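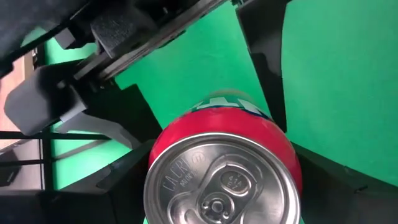

## A drinks can thread, because I can't keep it in any longer

**1/** I've spent a whole afternoon with empty and full drinks cans and I am SO happy. If you've never properly looked at the lid of a fizzy drink, go and get one out of the fridge now. I'll wait.

**2/** The stamping! There are raised letters curving along the edge of the lid, and then a second, teeny set inside the finger hole of the pull tab. The red one I looked at says "4.1A" with "EZ" underneath. No idea what it means. If you work in canning, please, please tell me.

**3/** Then there are the rings. Shiny raised rim, then a step down, then more rings inside that, all sharing one centre. And one small round rivet holding the tab on. I've opened thousands of these and never once stopped to look at the rivet.

**4/** For anyone new: I collect cans. Not rare ones, just whatever I come across. I'm on 49 different designs at the moment, and 16 of those came back from one holiday in France, mostly from the Leclerc near our campsite (my suitcase clanked).

**5/** My rule is that I have to drink it. No buying empties, no swaps. That's how I ended up finishing a can of Oltorell bitter lemon at 6 in the morning in December. Would not repeat. Lovely can though, pale yellow with a tiny boat on it.

**6/** Anyway, line-ups! Best bit of the hobby. A can on its own is just a can, but put a few together and they start talking to each other. Tall slim ones near the front, squat ones further back, a couple up on a little shelf so you get some height.
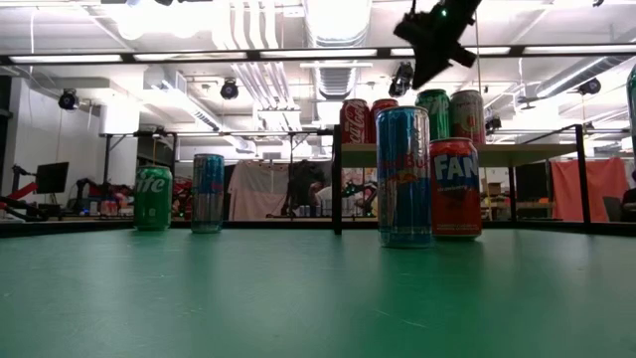

**7/** Red and blue is the pairing I keep coming back to. Fanta in red, with the big white letters on that dark blue patch and the fruit lower down, right up against the blue and silver of a Red Bull -- I could look at that all day. I always thought of Fanta as orange and nothing else, so a red one still feels like a treat.

**8/** Coca-Cola with the script running up the side instead of across is another favourite. You read it with your head tilted. Next to all the labels that shout straight at you it's very calm.

**9/** And greens! I used to be rude about green cans. I take it all back. A bright green one beside a silver-grey one with pinkish lettering is gorgeous, like a boiled sweet next to a spoon.

**10/** Practical bit, as a few of you asked last time. Warm water, drop of washing-up liquid, soft cloth, dry upside down on a tea towel overnight. Don't scrub the printed part. I scrubbed a Garkar cherry once and took the cherry off.

**11/** If you want to keep the tab flat and the lid perfect, empty the can from the bottom with two small holes. Takes ages (almost 20 minutes for a full one, if you're being careful not to spill) and you do have to drink it from a jug. Worth it for a good lid.

**12/** Shelves: shallow ones are best, one can deep, or the ones at the back just vanish. Mine is a cheap Ultow thing meant for spice jars and it's nearly full. I have my eye on a second for the landing.

**13/** Right, your turn -- show me your lids! Close up, tab and all. I especially want to see what's stamped inside the finger hole. Bonus joy if it isn't 4.1A.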